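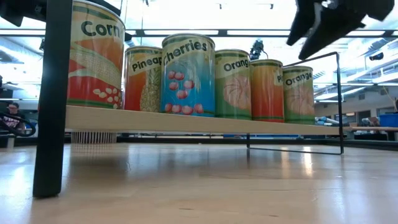

Shelf view, fixed camera. Row includes corn, pineapple, cherries and orange cans.

Musimico Shelf: data card

Summary
Teleoperated and policy rollouts of can picking from a raised shelf board. The set was built to test whether a policy conditioned on a product name still finds the right can when the label is turned partly away or covered by the next can.

Contents
1000 teleoperated episodes for training
90 held-out episodes for evaluation
55 policy rollouts, with success flags

Each episode has RGB video, joint states, gripper state and a text instruction such as "pick the cherries". Depth is not included.

Method
Can order and rotation were drawn at random before each episode. Duplicates of one product are allowed in a row; picking either one counts as correct. The baseline (Otton) crops each can, scores the crop against the instruction and passes the best match to the grasp policy.

Known issues
Glare on the can labels lowers crop scores. We did not filter for it.
A can with its plain side forward often gets the score of its neighbor. See notes/rotation.txt.
People and lab equipment can appear in the background.
Joint states in 11 training episodes lag the video. They are listed in bad_sync.csv and skipped by the default loader.

Changes
August: rotation labels redone by hand, old ones kept under v0.

Maintainers
Prapai Duangkaew (data), Rozália Kerekes (baseline)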